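从机器人开放日学来的叠衣服小窍门

家务心得 · 衣物收纳

上个月我跟着社区的读者团去了一趟 Tridora 的开放日。说实话,报名的时候心里想的是去看热闹,顺便蹭一杯咖啡,没想到回来以后把家里三个抽屉的T恤全部重新叠了一遍,连冬天的围巾都没放过。家里人问我是不是受了什么刺激,我说是受了教育。

Tridora 的场地在 Trondholm 园区最里头那栋楼,上午场从11点开始,要先在门口换鞋套,再跟着讲解员一间一间地看。前面几间是装配和检测,我看得似懂非懂,到了演示叠衣服的那一间,我们这群平时管家务的人一下子就来了精神,围在前面不肯走,讲解员催了好几回。后来还有位大姐当场跟讲解员讨论起羊毛衫该不该挂,聊得比问答环节还热闹。

我把那天记在小本子上的东西整理了一下,又在自己家试了几个星期,合适的留下,不合适的删掉,写在下面,大家按自家情况取用。

一、先铺平,再动手叠

这一条听起来像废话,可我以前真的就是从洗衣篮里拎起一件,在膝盖上三下两下一折了事。讲解员说,他们调试的时候,大半的工夫都花在“铺平”上,折的那几下反而快。衣服底下要是窝着一道褶,后面每折一次,这道褶就跟着厚一层,最后叠出来像个小枕头,怎么压都是鼓的。

我现在的做法是:衣服正面朝下放好,先捏住两个肩头轻轻往外带一带,再捏住下摆的两个角往下带一带,最后用手掌从中间往四边抹。抹的时候手要轻,棉布一使劲就跑偏。袖子最容易藏褶,尤其是袖口那一小圈,记得翻出来看看。

二、捏角,别抓中间

从中间一把抓起来,布会往下坠,四个角各走各的,放下去又得重铺。捏住角提起来,整件衣服是顺着的,放到哪儿就是哪儿。床单和被套更是这个道理,一个人叠大床单的时候,先把两个角套在一起,捏稳了再去找另外两个,比抱着一大团布在屋里转圈省力多了。

我婆婆叠了一辈子衣服,看我这么弄,说她年轻时候就是这样的。好吧,那我算是绕了一大圈才学会。

三、台面要选对

我以前总在床上叠,床软,手一压就陷下去,边总是对不齐。换到餐桌上以后整齐了许多。不过太滑的桌面也有毛病,真丝和化纤的衣服放上去会溜,你折左边,右边自己走了。我的办法是铺一块旧的薄毛毯,或者干脆铺一条大浴巾,铺平整就行。颜色最好跟衣服差得远一些,深色衣服配浅色台面,边在哪儿一眼就看得见,上了年纪、眼睛不太好的朋友应该会喜欢这一点。

桌子的高度也别将就。我个子不高,餐桌刚刚好,我先生就得弯着腰,叠不了几件就喊累(也可能是不想叠)。高个子的朋友可以试试厨房台面,记得先擦干。

四、没叠的和叠好的分开放

以前我家沙发上永远有一座衣服山,叠好的放在旁边,孩子一坐下来,山就塌了,两堆混成一堆。现在我在左手边放一个带边的浅盘子,没叠的都待在里面,叠好的一律往右边放。浅盘子比深筐好用,不用弯腰去掏,压在底下的小袜子也不会找不着。
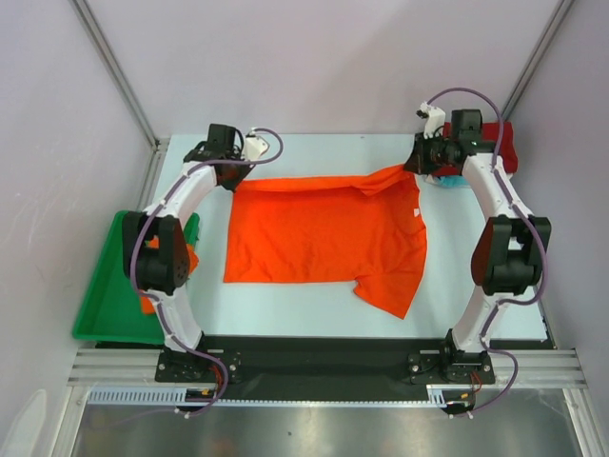

盘子我是在 Vuvov 买的,最普通的那种,洗起来方便,平时还能拿来晾香菇。家里有现成的托盘或者旧抽屉也完全可以,不必专门去买。

五、一次只拿一件

我是个急性子,喜欢一口气把衣服全摊在床上,觉得这样有气势。结果就是叠到后来手忙脚乱,这件的袖子压着那件的裤腿。一次只拿一件放到面前,叠完拿走,再拿下一件,心也跟着静下来了。我一般晚饭后放点音乐,歌放完,衣服也差不多叠完了。

六、T恤的叠法,我目前用的这一种

背面朝上铺平,左右两边各往中间折,袖子顺势折回来,让整件衣服变成一个长条。然后从下摆往领口对折,留出两指宽,再折一到两次,看抽屉的深浅来定。最后竖着放进抽屉,领口那一面朝下,折边朝上,找起来像翻书一样。料子特别软的T恤站不住,可以两件靠在一起放,或者在旁边塞一个小纸盒撑着。

孩子的衣服小,折的次数要减一次,不然就成了一个小疙瘩,拿出来全是印子。

七、关于收纳盒

开放日出口的小店里有 Skála 的布艺收纳盒,我没忍住带了两个回来。用下来觉得做工不错,就是尺寸偏宽,窄抽屉放不进去。去之前量一量自家抽屉的内宽,写在手机里,省得跟我一样,其中一个现在只好拿来装毛线。

有读者可能要问,那什么时候家里能有一台帮着叠呢?那天也有人问了,讲解员笑着说家务的花样太多,让大家先别把手艺丢了。我倒觉得慢慢来挺好,叠衣服那一会儿是我一天里难得不看手机的时间。

想去参观的朋友,开放日要提前登记,园区里面不好停车,建议坐公交到 Trondholm 东门,下车走几步就到。带孩子的话备一件薄外套,里面冷气开得足。下一篇写羊毛衫的洗和晾,那位大姐教了我一个用旧丝袜的办法,我先拿自己的旧毛衣试试再来汇报。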